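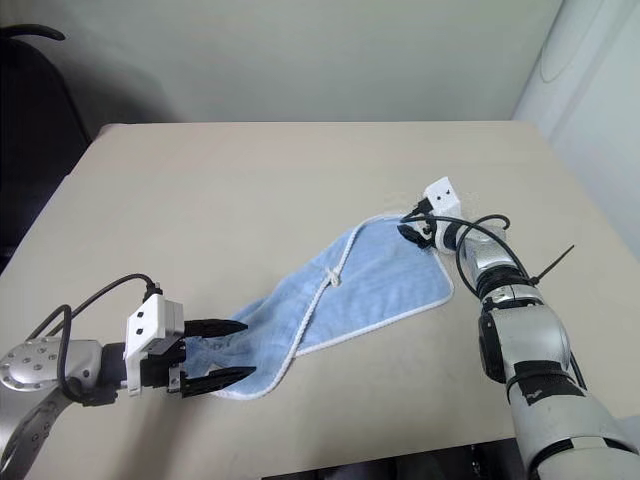

Left jaws open at the bunched end of the towel, right jaws holding the top corner.

Wed 20 September
From: Ghazala Niazi
Re: Mivari fingers on cloth

Aqeel Siddiqui wrote:
> Did the long fingers do any better on the blue towel?
> I'd still go for the Ulero pads.

A bit better. Out of 240 tries the long pair missed the edge 4 times, mostly near the knot in the cord. I haven't fitted the Ulero pads yet — the screws are the wrong length. Can you bring 2 of the short ones?

Ghazala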